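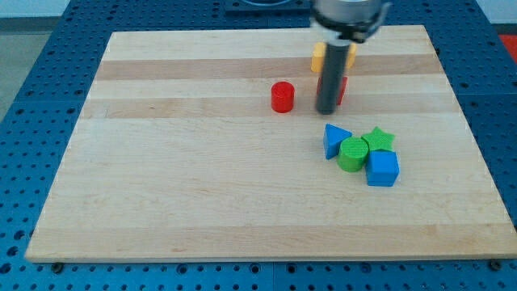 Re: Board creeps on the pegboard table

flerk_255
Two bolts along the front edge and a prayer. Ours still walks sideways during pushes – 3 mm by lunch. Anyone fixed this?

Dehghan
Add side stops. Then redo your table height, you lose it every time the board comes off.

flerk_255
Every time? It's the same board.

Dehghan
It's maple. It has opinions about November.

cathal_horgan
Disagree on side stops. Ours bound up and the board bowed. Rubber mat underneath, front bolts only, check the fingertip gap with a feeler gauge at 8.

Dehghan
Mat squashes. There goes your height.

flerk_255
Ordering both, then.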